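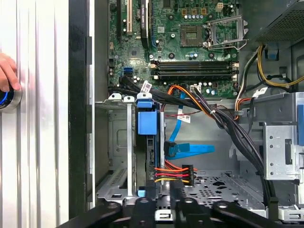

Closing down a small office, what do I do with all of it?

Asked in Home & Business > Moving Out
Posted November 1, 2020

tansyhill

Ok so. Lease on our little bookkeeping office in Pakesside is up at the end of the month and we are not renewing. I got handed the job of emptying the place. Two rooms and a closet. Stuff in there going back to before I worked here.

What's in it: filing cabinets (full), old client folders, desks, chairs, a big copier that I think is leased but can't find the papers, phones, a few old desktop computers nobody turned on in years, a safe with no key, a dead fern.

Things I need to know
- how long do we have to keep client paper, and who keeps it once there's no office
- do I have to wipe the old computers or can they just go
- anybody ever get money for used desks? I was hoping for enough to cover the truck
- the lease says "broom clean." Is that really just a broom??

Landlord is Mitsotakis-Vlachou if anyone has dealt with them. Deposit is $1,270 and I would like to see it again. Budget for the whole thing is not much. Thanks, sorry for the rush, typing this in the parking lot.

pondroad_books

Did this in August for our place, same landlord, different building. Going to just list it in the order I'd do it if I had to do it over.

1. Copier first. Call the number on the sticker tomorrow morning, don't wait. If it's leased they have to come get it and they were booked out for weeks on ours. Get the pickup in writing. Ask about the return fee before you agree to a date. Also ask what happens to the drive inside, a lot of the big copiers keep copies of what went through them.

2. Paper. Call your accountant or whoever signs off for the business, rules are different depending on what kind of work and what state. We kept 7 years of everything and that was on the careful side. Anything a client gave you that's an original goes back to the client, certified mail or they come sign for it. Do a letter now telling them where the files are going and who to call. People will ignore it. Send it anyway.

Box it by the year you can throw it out, not by client name. Write the year on two sides of the box, big. We didnt do that and I spent a whole weekend opening boxes.

3. Computers. Yes wipe them, even the dead ones. If it won't turn on you take the side off and pull the drive, usually four screws and two plugs. Unplug it from the wall first obviously. Put the drives in one envelope, label it, keep it with whoever has the client files till you decide. Rest of the machine can go to the county electronics day or a school program if they want it. Ours only wanted newer stuff. A newish one might be worth testing with a borrowed monitor before you give it away.

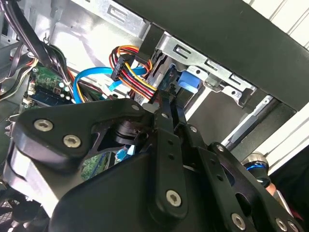

4. Desks and chairs. You will not get truck money, sorry. Used office desks are everywhere right now. We listed ours at a price, then half, then free, and free was what worked. Chairs went in a day. Filing cabinets, the tall ones, a guy with a garage shop took all of them. Get people to come on one day, same two hours, or you'll be driving over there every night.

5. Phones and internet. Cancel in writing with a date. Keep the number forwarding a few months, it's cheap. Clients were still calling ours way after.

6. Mail. Forwarding for the business has to be done by someone on the list at the post office, take ID. Also change it at the bank, the state, insurance. Insurance especially, don't cancel till the day after you turn in the keys.

7. Walk-through. Ask for one BEFORE the last day so you can fix what they find. They charged us for wall anchors. Pull them, fill them, dab of paint. "Broom clean" with them meant floors, inside of the fridge, light bulbs working, and nothing left in the closet. Take pictures of every wall with the lights on.

We got all of ours back but the anchors and one set of keys. Took them the full month.

idlewren

agree with most of the above, quick additions

safe: don't pay a locksmith until you look on the inside of the key cabinet and taped under desk drawers. Ours was under a drawer. If you do call one get the price on the phone. We called a place named Stondomeck and they were fine but there was a trip charge on top

junk hauling: get the price by how much of the truck you fill and not by the hour. And stack it all near the door yourself, they go faster

shredding, Idik did ours, they park outside and do it while you stand there. You get a certificate. Keep it with the files. They had a minimum so save it all up for one visit. I think it was about 8 boxes before the minimum made sense

fern goes in the trash

One thing I'd push on is the computers. Don't leave those for last like we did. We had one machine with the only copy of an old program and all the invoices that went with it, and it was already on the pile by the door.

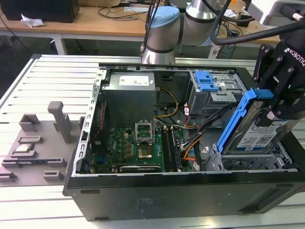

Make somebody who was there back then look at the list of machines and say yes or no to each. Takes ten minutes. Then a sheet of paper on each one, KEEP or GO. Same with the cabinets. Same with the boxes in the closet. If no one can say what it is, it waits a week and then it goes.

And write down what you're spending as you go. We thought we'd be out a few hundred and it was closer to $3,000 by the time the movers, shredding and storage unit were paid for. Most of that was storage. Get the small unit and make it fit

mapleandrye

Have you asked the landlord if the next tenant wants the desks? Ours did. Left everything where it was, signed a one page thing, done. Just make sure it says they take it as is, and that the deposit isnt held for it.

tansyhill

Thank you!! Calling the copier people first thing. Safe key was NOT under a drawer, but there was a spare for the front door. Will ask about the next tenant too. Will the shredding truck come to a second floor, or do I carry it all down?

idlewren

They came up with rolling bins. You have an elevator? If not ask them when you book, ours was ground floor so I can't swear to the stairs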